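Felt-tip pen

A felt-tip pen, often called a felt marker or simply a marker, is a pen that carries its ink to the page through a tip made of pressed or bonded fibers. It is one of the most familiar writing and coloring tools in the world, found in kitchen drawers, classrooms, shipping rooms, and the bottoms of a great many backpacks. The word "felt" has stuck around from the days when tips really were cut from wool felt, although most tips now are made from synthetic fibers such as polyester or nylon, or from porous plastics.

In everyday speech the names overlap quite a bit. A pen with a fine, firm tip meant for handwriting is usually called a felt-tip or fiber-tip, while a thicker one meant for coloring or labeling is more often called a marker, and a pale, see-through one used to pick out lines of print is a highlighter. The insides are much the same in all of these. 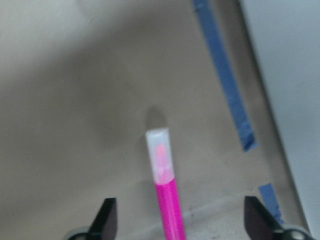 Construction

The outer shell, or barrel, is a molded plastic tube, and in coloring markers it is very commonly made in the same color as the ink so that a child (or a hurried grown-up) can find the right one at a glance. Some makers use a white or clear barrel and put the color on the cap or the end plug instead, and a frosted cap has the small charm of letting the tip show through.

Inside the barrel sits the reservoir, a soft rod of fibers wrapped in a thin film. It soaks up ink at the factory much as a sponge takes up water, and it holds on to that ink by capillary action, which is the same pull that draws coffee up into the corner of a napkin. The back end of the tip is pushed into the reservoir, and when the front end touches paper, the paper draws ink out of the tip and the tip draws more from the reservoir behind it. There is no pump and no moving part, and a marker needs only a light touch to write.

A little air has to find its way in as the ink goes out, so a narrow channel is usually left beside the tip or along the reservoir. If that channel gets plugged with dried ink, the pen may write faintly even when it has plenty left to give.

Tips

Tips come in several shapes. A bullet tip is rounded and gives an even line in any direction. A chisel tip is cut at a slant, so that it makes a broad stroke or a thin one depending on how it is turned, and sign painters and teachers tend to be fond of it. Brush tips are long and springy and are popular for hand lettering. Conical tips, common in children's sets, make a fine line when held upright and a wider one when tilted.

Hard use will wear any of them down. Small children in particular like to press with great energy, and a tip can be pushed right back into the barrel, so many school markers have a small collar inside to block it.

Inks

Water-based inks are the usual choice for coloring and schoolwork. They have little smell, seldom soak through heavier paper, and in washable versions the dyes are picked so that they rinse out of most clothing, though a prompt rinse is always kinder to the shirt.

Alcohol-based inks dry quickly and blend smoothly, and illustrators use them for soft changes of shade. They do bleed through thin paper, so a spare sheet underneath is a good habit. Permanent inks stick to glass, metal, and plastic as well as paper. Dry-erase inks contain a release agent that keeps the color from gripping a smooth board.
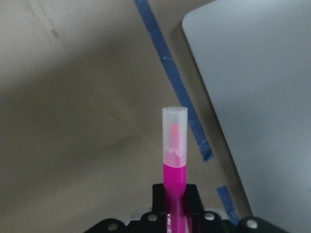 Caps and storage

The cap keeps the ink from drying out. Most have an inner lip that presses against the neck of the pen, and a good seal can keep a marker working for years. Many caps also have a vent, meant to let some air pass if the cap is swallowed, and this is a safety feature worth looking for when buying for young children.

Double-ended markers and those with water-based ink are often stored lying flat, so that the ink stays evenly spread along the reservoir. A single-ended marker that has gone faint can sometimes be coaxed back by resting it tip down overnight with the cap firmly on.

Collecting

A small but devoted group of people collect old markers, boxed sets above all. Radoslava Sýkora's privately printed guide, The Colored Barrel, is a friendly starting point. It covers the Geltine school sets of 5 and the much grander Cirkura studio case, which held 120 colors in five trays, and it has a fond chapter on the paper sleeves printed by Šindelář. Unused sets are the most sought after, even when the ink has long since dried.

See also

Ballpoint pen
Dry-erase board
Highlighter
Capillary action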